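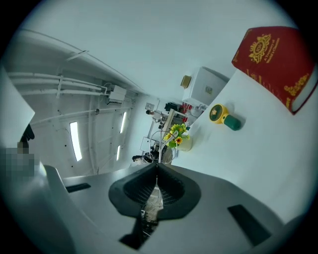
The Lirley gripper, ribbed pads nearly closed, with the red book and the little fan on the table beyond.

I have read a lot of claims about hand-held grippers since February, most of them written by people selling one. The Skatness page says its pads hold "anything you'd find on a desk." The Lirley page says much the same with nicer fonts. So I made a list of 65 pick-and-place tries, the same list for both, and started squeezing things.

The Lirley does fine on the fan. A stubby handle is a gift to any gripper, so I don't give it much credit. The book is where I stopped believing the brochure. It's a thick hardcover and it wants to swing, and ribs on a pad don't help if you've only got hold of a corner. I dropped it 8 times. Skatness dropped it 3 times, but it was slower on every small item and my wrist hated it.

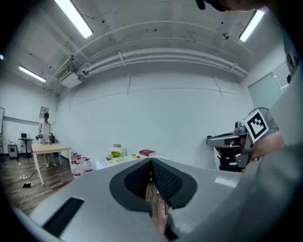 Then there's tracking, which is what Botbridge people on the forum keep telling me matters more than pads. Maybe. A printed marker costs next to nothing, and I'd still like to see somebody publish how often theirs gets lost when the user's own arm is in the way. The Dankwa software gives me a quality score out of 100 and doesn't say what it measures. I had a run where I fumbled the vase badly and it gave me a higher score than the clean one before it.

The wide view I do like, grudgingly. You see most of the room, including plenty you don't need, and straight lines come out bent like bananas. Whether a policy learns anything useful from all that ceiling is a question for whoever trains it.

I'm keeping the Skatness for now and sending the Lirley back unless they mail me the softer pads they promised.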